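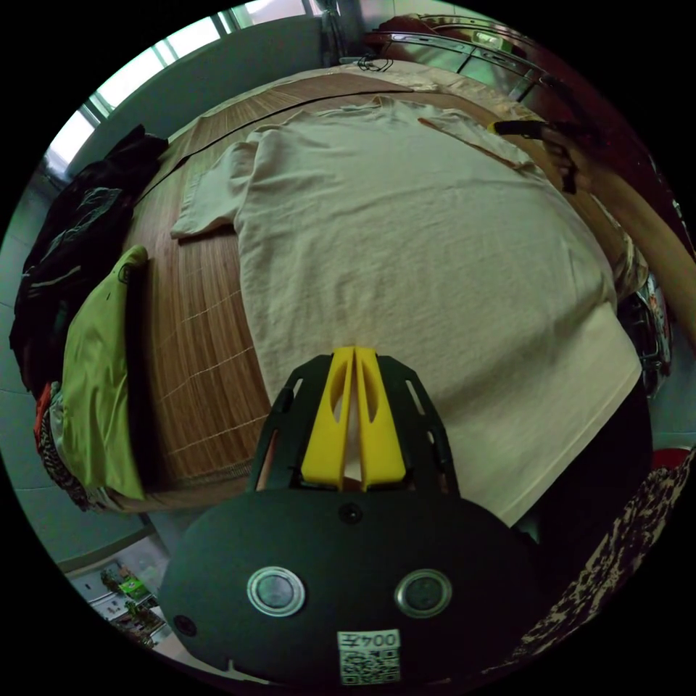 5.3 What the contact detector gets wrong

The results in the previous section treat the output of the contact detector as ground truth. We are less sure of that than the numbers suggest, and this section sets out why.

Roron, the planner used throughout the paper, needs one thing from perception before it will commit to a pinch: a frame index at which the fingers are judged to have met cloth. We take that index from the Grotach detector, which was trained on rigid household objects and then tuned on our 2926 garment episodes. Its reported accuracy on held-out episodes is high. The trouble is that the held-out episodes were labeled with the same rule the detector learned from, so high agreement tells us that the rule was learned. Whether the rule is any good is a separate matter.

Figure 3 is a case where it matters. The yellow fingertips rest just against the lower edge of a pale T-shirt spread on a woven mat, with a narrow gap between the fingers. The rule marks contact when the projected fingertip region overlaps the garment mask by more than 5 pixels. In a wide round view with this much bending toward the rim, an overlap in the image says very little about touch. A fingertip hovering just above the cloth and a fingertip pressing into it can give the same mask. We looked at the figure many times while writing and could not agree on the amount of pressure, if any. Asking a network to settle it from one frame seems optimistic.

To measure the effect, Žofie Polák relabeled a subset of the Greltport recordings by hand, stepping through each one and marking the first frame in which the cloth visibly moved with the fingers. Cloth motion is a stricter test than mask overlap and has faults of its own, since a gentle touch may move nothing. Even so, the two sets of labels should be close if the overlap rule is measuring what we say it measures. The median gap between them was 15 frames. At our recording rate of 30 frames per second that is half a second, which is longer than the whole closing phase in many of the episodes. The overlap rule was nearly always the earlier of the two.

Early labels have a predictable result. The planner starts to close before the fingers are down, and the policy learns a closing motion that begins in the air. On a thick towel this does little harm. On a single layer of soft knit lying flat on a hard mat, there is very little height to work with, and a closing motion that starts too high comes back with nothing in it. We suspect that a good part of the failure rate we put down to "grasp planning" in Section 4 belongs here.

A second problem is the garment mask. The segmentation model does well on the T-shirt in Figure 3, which is light against a darker tan surface, and where the outline is easy to follow even at the hem that hangs over the side of the bed. It does badly on the pile along the wall, where mostly black clothing is heaped together, and it has no useful notion of where one garment stops and the next begins. The benchmark scores average over both kinds of region. A reader who sees only the average would think the mask is fairly good everywhere, when it is very good in the easy parts and close to useless in the rest.

Then there is the hand. In the same frame the demonstrator's right hand is near the top right of the shirt, holding a small black object. Roron has no variable for a second hand. If such a hand is holding the cloth still, the planner gives the gripper all the credit, and if it is doing nothing of the sort, the planner can't tell that either. We mask out skin pixels before training, as others have done, but masking removes the hand from the input and leaves its effect on the cloth in place. Any claim that the learned behavior is single-handed should be read with this in mind — including ours in the introduction.

We tried one repair. The Dvořáček filter delays the contact label until optical flow at the fingertips and on the nearby cloth point the same way. It narrowed the gap to the hand labels, and it also threw out a number of episodes in which the cloth hardly moved. Those tend to be the careful, well-placed pinches, so the filter trades one bias for another. We left it off for the main results and report it in the appendix, together with the relabeled subset.

A force reading at the fingertips would answer most of these questions, and we have none for the recordings used here. Until such data exist, the contact frame should be treated as a guess with a known tendency to run early, and differences between planners that are smaller than the labeling gap should not be taken as a ranking.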